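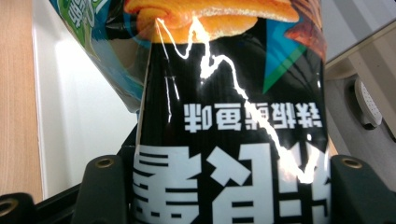 Consumables budget (robot handling)

In the planning of robot handling projects, the consumables budget is the part of the spending plan that covers everything the equipment picks up, crushes, drops or wears out. It is kept apart from the capital budget, which pays for arms, grippers, mounts and computers and which receives nearly all of the attention. The consumables line is usually short, usually late, and usually the one that gets queried by accounts.

Scope

A typical consumables budget has two sides. The first is the wear parts of the equipment itself: finger pads, screws, cables, straps and batteries. The second is the stock of objects to be handled, known in most purchasing systems as test goods and in most workshops as the groceries. Test goods run from boxed items, which keep their shape and can be used for months, to soft packaging such as snack bags, which can't.

Snack bags hold an awkward place in the literature of purchasing. They are cheap, they are sold everywhere, and they are hard to handle well. The film creases under the fingers, and a glossy black bag of grilled squid flavor chips will throw a jagged white streak of light straight across its own lettering. A bag may also be held upside down, with the product name inverted and too big to fit in view. Planners who want a system to cope with such things have to buy such things, and then explain the receipt.

Hand-held grippers

Many groups begin with hand-held grippers before committing to a full arm. The tool has two fingers and is carried by a person, so the budget shifts from machinery toward wages and stock. Buyers tend to regard this as a saving in the first quarter and as a staffing question in the second.

Gearóid Madigan, in his planning guide for the equipment supplier Clallmont, recommends that a hand-held tool be ordered in pairs, one for use and one for the drawer. He gives no reason for the drawer. Users of the guide have generally found that the second tool leaves it within a week.

Estimating quantities

The most widely copied method is the Seneviratne sheet, a one-page worksheet named after the workshop where it was drawn up. It asks for the number of handling sessions, the number of different objects, and the expected life of each object in sessions. Multiplying these out gives a purchase quantity, to which the sheet adds a margin of 10 percent for "loss." The sheet doesn't define loss. In the case of snack foods, the term is understood to include lunch.

A worked plan published by Nedeo, a small packaging handling firm, called for 229 bags across a single season and set aside $3110 for test goods of all kinds. Behrouz Daneshvar, who prepared the plan, later revised it to separate bags bought for their shape from bags bought for their surface, on the grounds that a matte bag and a shiny one are different purchases even when the contents taste the same. The revision also moved the order date to December, when the shops nearby ran promotions on imported snacks.

Variety and sourcing

Planners disagree over how much variety to pay for. Hamdia Woldegiorgis has argued for buying across languages and print styles, with large Chinese lettering, small Latin type and busy artwork all present in one order. Anwara Begum takes the opposite position and holds that most teams should buy one bag many times until they can pick it up. Both views appear in the Ulenico purchasing handbook, on facing pages, with no attempt to reconcile them.

Storage

Storage is commonly left out of the first draft. Bags of chips are light but take up a great deal of shelf, and they can't be stacked under anything with a motor in it. The Ulenico handbook suggests 2 shelves per workstation — one for sealed stock and one for bags that have already been squeezed. It advises labeling the second shelf clearly.

Accounting treatment

Test goods are normally expensed on purchase. Attempts to list them as assets have been made, and Thilini Rathnayake's notes on auditing small labs describe a register in which a bag of chips was depreciated over three years. The best-before date was considerably sooner.

See also

Gripper finger pads
Petty cash
Pilot project
Spare parts planning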